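Home | Topics | Science | Maths | For Teachers

Why Does Paper Get Stronger When You Fold It?
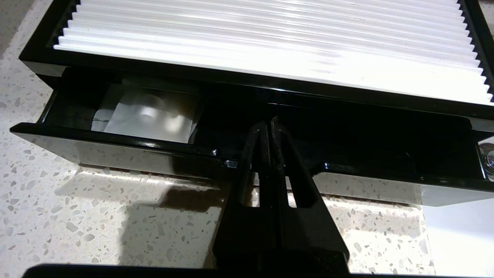
Briem Sallum

A flat sheet of paper is weak in one particular way. Lay it across the gap between two books and the middle sags. Put a coin on it and the sheet falls through.

Now fold the same sheet into pleats. A pleat is a fold that goes up, then down, then up again, like the squeezebox part of an accordion. Lay it across the gap with the ridges running from book to book and it will hold the coin easily.

The paper has not changed. Its shape has. Engineers call this kind of strength stiffness, meaning how hard it is to bend something. Stiffness depends on what a thing is made of and also on how deep it is from top to bottom. A flat sheet has almost no depth. A pleated sheet is as deep as its folds are tall.

When a load pushes down, the tops of the ridges are squeezed together. This is compression. The bottoms of the valleys are stretched, and this is tension. The sloping sides hold the two apart.

Pleats only work in one direction. Turn the sheet so the ridges run the other way and it flops — the folds simply open out.

Try it yourself

You will need one sheet of 80 gram printer paper, two books of the same height and some coins.

1. Set the books 9 centimetres apart.
2. Test the flat sheet first.
3. Fold the sheet into narrow pleats and test it again.
4. Write down how many coins each one held.

Corrugated iron on a shed roof and the wavy layer inside a cardboard box use the same idea, and both are usually much thinner than you would expect.

Last updated: 12 December 2025
63 shares | 9 comments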